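Leder Handheld Demos - README and known faults

Last revision: 1 Sep 2023

Please read the part about the clock fault before you train anything on this set. The first release had an error that we did not see for some weeks, and at least one group used it in that state.

What is in the set

Leder is a collection of tabletop demonstrations made with hand-held grippers. Every operator works with two grippers, left and right. Each gripper has its own wide-angle camera, and marker patterns are used to recover its pose. The tasks are short: open a box, close a box, pass an object from one hand to the other. Several operators work in the same rooms at the same time, so other people and other grippers are often inside the view.
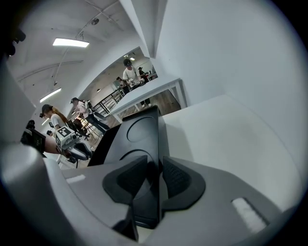

This matters for the pose recovery. The tracker looks for any marker pattern it can find, and in a shared room it can find one that belongs to the neighbor. In release one we kept the closest pattern and dropped the others. For most episodes this is correct. For the bad episodes it made the second fault more difficult to notice, as explained below.

The clock fault

The left and right grippers write their own time stamps. They should be set to the same clock at the start of each session. In June we changed the recording program (Tosis) to a new version, and after this change the left gripper kept its old clock if it was not restarted. The two streams then drifted apart slowly during the day.

The result is that in 74 episodes the left hand is late. In the worst one it is late by almost 3 seconds. When you replay such an episode on two arms, the right arm lifts the lid while the left arm is still on its way. On our Sornetti test bench this ended with a bent finger and a broken hinge. No person was near the arms, but the emergency stop was pressed too late to help.

Why our checks did not find it

The check compared each hand with its own video - and each hand alone was fine. We never compared left with right. Also, when the pose jumped to a neighbor's marker, the smoothing step hid the jump, and the report showed only a small warning. We had 11 such warnings and read them as ordinary noise. This was our mistake.

On lid tasks the delay is easiest to find. One hand opens the lid, the other waits low and comes in after it, so the order of the two contacts should be clear in both streams.
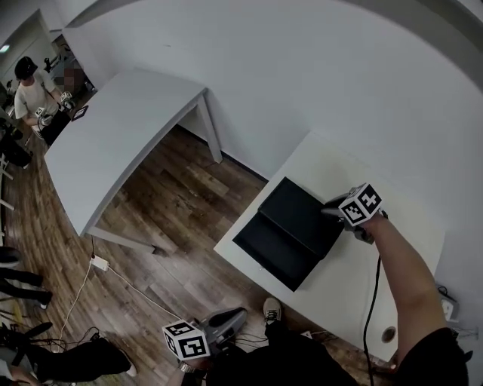 What we changed

- Tosis now refuses to record if the two clocks do not agree.
- Each gripper has a list of its own marker numbers. All other markers are ignored.
- The 74 episodes are moved to the folder "quarantine". Do not mix them with the rest.
- 14 episodes are still under review and are flagged "unsure" in the index file.

Before replay on hardware

Run the script check_pairs on your copy, also if you downloaded it recently. Replay first at low speed, with no object on the table and one person at the stop button. The limits in the Harawira config file are for our arms only, please set your own.

Reporting

If you find an episode where the hands do not agree, open an issue with the episode number and the release number. Please attach both time stamp files, left and right.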